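Against the Paperless Office

By Tadhg Hayes
2019-05-19
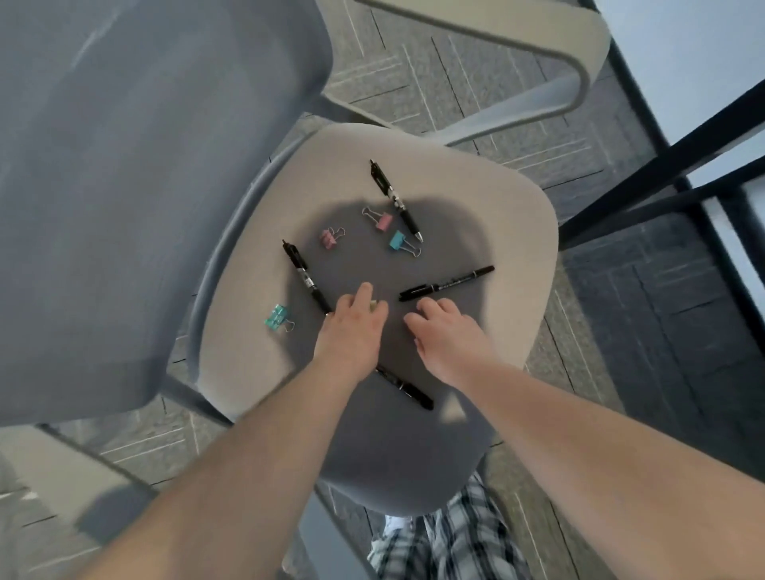
The memo and what it promised

In March the company I do bookkeeping for, a mid-sized plumbing supplier called Garnis, sent everyone a memo announcing that we were going paperless. It ran to 4 printed pages. I know they were printed because someone put a copy in my mail slot.

I have been through this before. Two employers ago it was a system called Huteck, which was going to do away with filing cabinets by the end of the fiscal year. The cabinets were still there when I left, and two more had been bought to hold the Huteck manuals and the signed forms that the Huteck contract required us to keep. This time the product is called Ciltar, and the salesman who came to show it to us used the word "frictionless" so often that a woman from the warehouse started making tally marks. On paper, naturally.

I should say where I stand. I have no love for clutter and no romantic feelings about carbon copies. I do my own taxes on a computer. What I don't believe is the claim that an office gets better at its work when you take the paper out of it, and I have yet to see anyone who makes that claim offer much in the way of proof.

What the savings are made of

The memo said we would save money. It listed toner, paper, storage and postage, and it came up with a figure of $241 a month for our branch. I am willing to take that figure as given, although I'd like to know who worked it out and whether they were selling something at the time.

Nowhere did the memo list what Ciltar costs per user, or the second monitors that half the desks now need so people can look at an invoice and a ledger at once. It left out the training sessions, 6 so far, each of them an hour when the phones went to voicemail. It left out the scanner, and the person who feeds the scanner. When I asked about these I was told they were "one-time transition costs." The scanner person has been transitioning for two months and has just ordered a better chair.

There is also the cost of looking for things. With a paper file, you know in a minute if it's in the drawer or not. With the new system a missing document might be misnamed, or filed under the wrong customer, or waiting for approval, or visible only to people with a different kind of login. Last week I spent 45 minutes hunting for a credit note that had been saved under the date it was scanned instead of the date it was written. The search box is very fast. It told me right away, over and over, that there were no results.

The trouble with reading on a screen

People will say I'm just used to the old way, and that's a fair thing to throw at me. I am used to it. But being used to something is worth money to an employer, and it's strange how quickly that gets forgotten when there is new software to install.

When I check a long statement, I print it and go down the column with a pen. I tick what I've matched and circle what I haven't. If I get called away I come back to the last tick. I clip the odd ones together and leave them on the corner of the desk, where they bother me until I deal with them. A flagged item in Ciltar doesn't bother anybody. It turns orange and joins the other orange items, and after a while you stop seeing orange.

I'm told there are annotation tools. I've tried them. You choose a tool, choose a color, draw a wobbly ring with the mouse, and save. Then you find out that the person you were marking it up for has a setting turned on that hides comments.

The part I'll grant

Some of it works. The drivers used to bring delivery slips back in whatever condition they'd been in on the dashboard, and now they photograph them on the spot and we get them the same day. That's better, and I wouldn't go back. Customers who want a copy of an old invoice can have it while they're still on the phone, provided it was named right.

I've also heard the environmental case, and I take it more seriously than the others. I would take it more seriously still if the same company hadn't replaced all our phones because the old ones didn't match the new branding. Servers use power. Monitors get thrown out. Maybe the sums still come out in favor of the screen, but I'd want to see them done by somebody with nothing to sell.

What I'd ask for

Before the next branch goes over, I'd like management to go to Mac Giolla, our oldest account, and ask them how the change has been from their side. They have had the same invoice emailed to them three times, and they print every one, because their own auditor wants a signature in ink. We've moved the paper down the road and put our savings on their bill.

I'd also like the supply cupboard unlocked. Since the memo went out you have to put in a request for pens, and the request goes through Ciltar, and mine is orange.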